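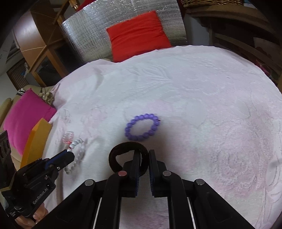 Hand-held grippers: a buyer's review, with sums

Verdict: buy a pair, budget for twice the time you think, and hide the hair ties you care about.

We plan the equipment for a small tidying-robot project in Lolthorpe, and this year's money had to stretch to either one more arm or a set of hand-held grippers for recording people doing the job first. The arm had its supporters. It also had a delivery date that moved every time we looked at it. We went for the grippers, one for each hand, and have now lived with them for 3 months.

What you get

Two fingers, a linkage that fans out behind them, and a handle. You squeeze and things close. The grip strips on the finger pads are textured, and that matters more than anything in the brochure. Beaded bracelets are our standard test, along with black fabric hair ties, on the softest bedding we can find. A bracelet on a hard table is easy. Put the same bracelet on a rumpled blanket with a raised pattern and you'll pick up a good pinch of blanket first, several times, with great confidence.

Hair ties are worse if they lie flat. Come in low with the fingers only slightly open and you have a chance. Come in wide and you will be chasing it towards the pillows.

What it costs besides the price

Our quote from Eltholm was tidy enough, and then the extras began. Set aside 200 pounds for spare finger strips, cables and storage before you sign anything. We set aside nothing and had to raid the Cheon budget, and Cheon has been frosty about it ever since.

The larger cost is people. Our plan said 6 sessions would cover the whole jewellery task. We reached 176 usable recordings by the end of June and had gone well past the sixth session by then, mostly on account of wrists. They get tired — nobody's spreadsheet has a row for wrists. Ours does now. It sits between insurance and biscuits.

Good points

Easy to learn, and a newcomer is usually picking things up before the kettle has boiled. No safety cage, no floor bolts, no awkward letter to the landlord. Works in a bedroom as happily as in a workshop, which our arm never will.

Less good

Using both hands at once takes practice, and the linkages are wide enough to knock elbows with each other over a small target. Small clear beads on pale fabric are hard work for the person holding the thing, so I don't fancy the robot's chances. The carry case is sold separately, naturally.

Who should buy

Anyone choosing between a first arm and a second one should price a pair of these before deciding. If your task is heavy boxes, look elsewhere. The Grellwood site wants to borrow ours for its laundry trial, and I have told them they can have the pair on Saturday if they bring their own strips.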